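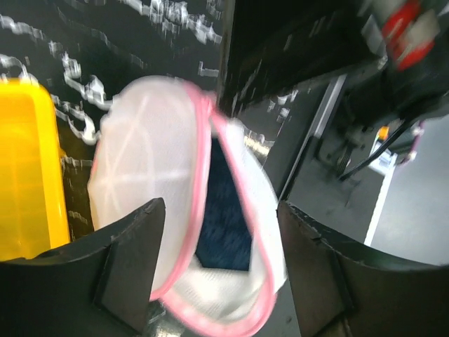 Re: [flindell-knitters] Washing a big wool blanket

Felicja Szczepańska wrote:
> Has anyone put one of the Marar blankets through a machine? Mine has
> 3 colours in it and the red worries me. It's been on the dog's chair
> all winter and it can't go on much longer like this.

Hi Felicja,

I did mine in June and it survived! Mind you, I was a complete coward about it and washed a swatch first (do keep your swatches, everyone, I know we all say we will). The red gave up a bit of colour in the first soak, so I did another one with a glug of vinegar and after that the water stayed clear.

Then it went in on the wool cycle at 20 degrees, with the spin turned right down and half the liquid I'd normally use. Anything small, like the squares I hadn't sewn on yet, went in a zipped mesh bag so they couldn't felt themselves round the drum. The blanket went in loose, as there's no bag on earth big enough.

Drying was the worst bit. It weighs a ton wet, so get someone to help you carry it, and don't hang it over the line or you'll end up with a scarf. I laid mine on old towels on the spare bed and turned it morning and night for 2 days. The cat was shut out and furious.

Is yours the Testura yarn or the older Cullasura stuff? The Cullasura grows when it's wet and I had to pat mine back into shape with a tape measure in one hand. Shout if you want to borrow my blocking pins.

Love to the dog,
Jo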